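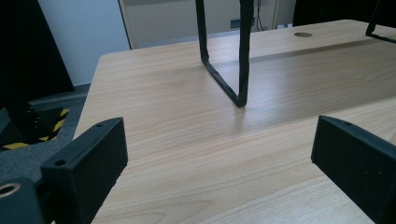
Wire legs on a wood desk: felt, wax or leave it?

Forum: Desks & Home Office > Surfaces and Finishes
Page 1 of 1

mabli_pugh
Posts: 63
I have a light wood desk with a cable hole toward the back and a pair of black wire stands on it. The stands came from Gisance. Each one sits on a thin crossbar, so all the weight goes through the bar and mostly through the corners where it bends. The bars have some kind of black coating or wrap but I don't trust it.

On my last desk a metal stand left two gray lines that never came out. I would like to avoid that. Options I am looking at:

Stick-on felt strips
Clear silicone dots
A coat of hard wax on the whole top
A desk mat, which I don't want because I like the wood

The stands get moved a few times a week. What holds up?

torsion_box
Posts: 1292
Find out what the top is first. If it's veneer with a factory lacquer, wax won't do much for you. If it's oiled solid wood, wax is fine but it won't stop a dent. Look inside the cable hole. Pull the ring out if it has one and look at the cut edge. You'll see chipboard or you'll see wood.

mabli_pugh
The ring is a tight fit but I got it out. Solid all the way through, as far as I can tell. Glued strips. The desk is a Bartoš, bought in July, and the care sheet only says "oiled."

torsion_box
Then re-oil it once a year and put something under the bars. Skip the wax. It will get in the way the next time you oil.

kettleside
Posts: 800
I disagree on the wax. I've had hard wax over oil on my bench for years and just clean it back when it needs doing. Takes an evening. It also makes the stand slide more easily, so you're less likely to drag a burr across the surface.

torsion_box
Sliding more easily is the problem. She has thin wire on a smooth top with something sitting on it. I'd want grip.

V. Jacquet
Posts: 33
Felt strips don't work on thin round bar. The glue only touches along a line, and they roll off to the side in a month. I tried two brands. What worked for me was heat shrink tubing, but you can only get that over an open end, so it's no good on a closed frame.

If you can't slide something over it, use split tubing. Aquarium air line, slit lengthwise with a sharp knife, pushed on from below. Clear, cheap, and you can pull it off again.

kettleside
Clear air line goes yellow in the sun. Mine did by a window. Black is better if you can find it, and it would match the stands.

mabli_pugh
Split tubing is a good idea. Does it stay on at the corners? The bend is fairly tight.

V. Jacquet
No. Stop short of the bend on each side. The tubing lifts the whole bar, so the corner doesn't touch anyway. Check with a piece of paper. If it slides under the corner you're fine.

plainsawn_pete
Posts: 211
I would stay away from silicone dots on oiled wood. I had Gokex ones under a lamp base and they left shiny rings. The rings faded some after I oiled the top but I can still find them. Soft vinyl can mark a finish too, so I'd try a scrap of that tubing on the underside of the desk first and leave it a couple of weeks.

torsion_box
Agree with Pete. Test underneath.

One more thing, move the stands now and then even with tubing on. Light wood changes color as it ages and whatever is covered stays behind.

mabli_pugh
They move enough that it shouldn't be an issue. I have taped a piece of tubing to the underside near the back. Also ordered a small can of Brulura oil since the care sheet doesn't name one. Will report back on both.

kettleside
Do the oil on the underside first too. Some of them turn pale wood quite orange.

Last edited by moderator, November 2025: moved from General Furniture.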